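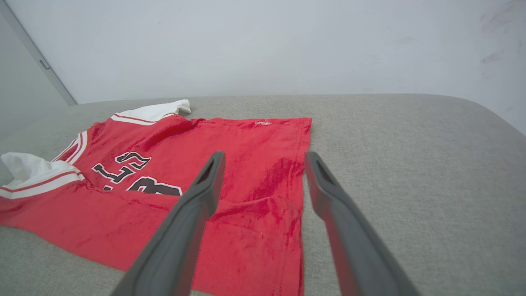
The red jersey on the gray padded seat, under the two fingers.

In our student club we are learning to make two arms fold clothes. I joined in March. Before that I had only soldered small things for the Ovard competition, and I thought that folding a shirt would be the easy part of the semester. My mother folds a shirt in three seconds while she talks on the phone.

We began with kitchen towels. A towel has four corners and it looks the same from both sides, so you can explain it to a beginner in one minute. For the final demonstration at Wivum, every team must fold a piece of sportswear, and so we changed to basketball jerseys. The material has many small wrinkles, and the armholes like to stand up when you want them flat.

Our team has 329 recorded folds now. The team from Pană has 429, and they remind us of this often. I drove the arms for 19 of ours in one evening, and after that my shoulders were very tired. You must move slowly, and both of your hands must agree. My left hand is always late. When I look at my recordings the next day, I can see exactly where I became nervous. 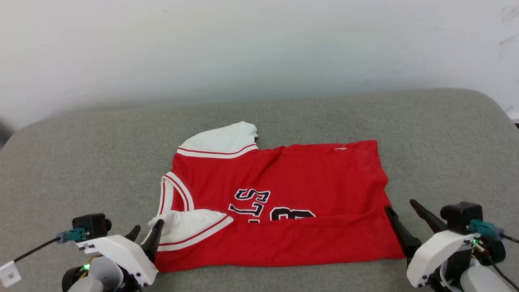 One part folded over, with the number half hidden under it.

I would like to write down one thing I learned, because I will forget it. It is better to take the cloth a little inside the hem. If I take it exactly at the edge, it slips away and I must start from the beginning. An older student told me this on my first day and I did not listen to her.

The program we train is called Cevisell. The name was chosen before I came and I still do not know what it means. Last time it tried seven folds alone and finished two of them. The others ended as a kind of ball. I was happy with the two, and I bought pastries for everyone.

Next week we will try with the jersey turned the other way, with the collar to the right. I have asked to drive again, but only until eight in the evening.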